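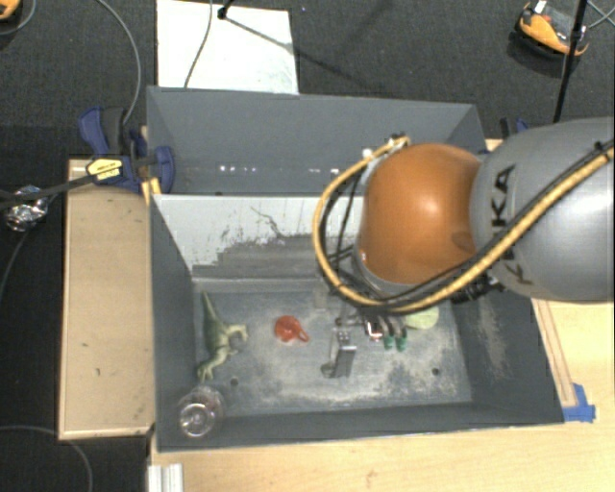 A grey open-topped bin divided lengthwise, with wear on the divider and floor

Home | Topics | Storage | Containers

Divided bin

A divided bin is an open-topped container split into two or more compartments by fixed or removable panels. It is used in workshops, shops, schools and homes to keep different goods apart while leaving them within reach from above.

Design

The simplest kind has a single panel running the length of the bin. Dividers may be upright or sloping. A sloping panel makes one compartment narrower at the bottom, and small items tend to slide down it and gather along its foot. Some bins have holes in the floor for drainage or fixings.

Wear

Floors and dividers usually show wear first. Common marks include scratches, chalky scuffing and patches where a paler surface has come away in a ragged line. Light scuffs do not affect use, but a cracked panel should be replaced.

Cleaning

Loose dust is brushed out before the bin is washed with warm water and mild soap. Corners beside the divider need a narrow brush.

See also: Crate, Tote box, Drawer divider

Shares: 546 | Comments: 2

Contact | Copyright Jutum | Back to top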